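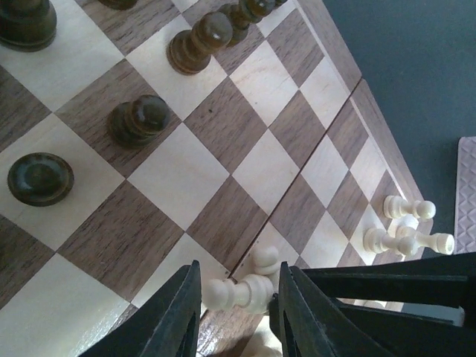 邮件是晚上十一点半来的，说我的短片进了Grustside电影节的“延伸评审名单”。我把这几个字读了三遍。入围就是入围，落选就是落选，延伸是往哪里延伸？

往下翻才明白，名单上一共226部片子。电影节去年放了多少部，官网上查不到，只有一张合影，人挤在Vulberg老戏院的台阶上，每个人胸前都挂着牌子。

邮件还说，为了“确保参展作品的放映品质”，建议作者向Aswood公司购买转码服务，两个工作日内付款可享优惠。建议两个字加了粗。我回信问，不买会不会影响评审。对方回得很快，四分钟，说评审完全独立，同时附上了付款链接。

我妈在旁边剥橘子，问是不是好消息。我说还不知道。她说，那么多人排队，总归是个正经地方。我说骗子门口也有人排队。她把一半橘子递给我，没再问。

片子是十月拍的，11分钟，讲一个修钟的人不肯修自己家的钟。剪了四个版本，最后交上去的是第二版，后两版越剪越像在讨好谁。报名费我已经交过一次，交的时候也有人保证，说Jenkins单元专收没有背景的新人。后来我在往届名单里看到，那个单元的得奖作品有一半出自同一所学校。也许是巧合，我没有证据。

第二天早上又来一封，标题是“最后提醒”。正文称我为“尊敬的制片公司”。我家这间公司，设备放在阳台，财务是一个铁皮饼干盒。

我点开链接，把卡号填到倒数第四位，停下来，去厨房烧水。水开的时候页面超时了，请我重新登录。

我没有登录，把片名改回原来那个，文件拷进硬盘，给楼下那家放旧片的咖啡馆打了电话。店主问我多长，我说十一分钟。

“要收你钱吗？”他问。

我说你先说说，为什么要收。

他想了一会儿，说那你带根长点的线来，我这儿插座离得远。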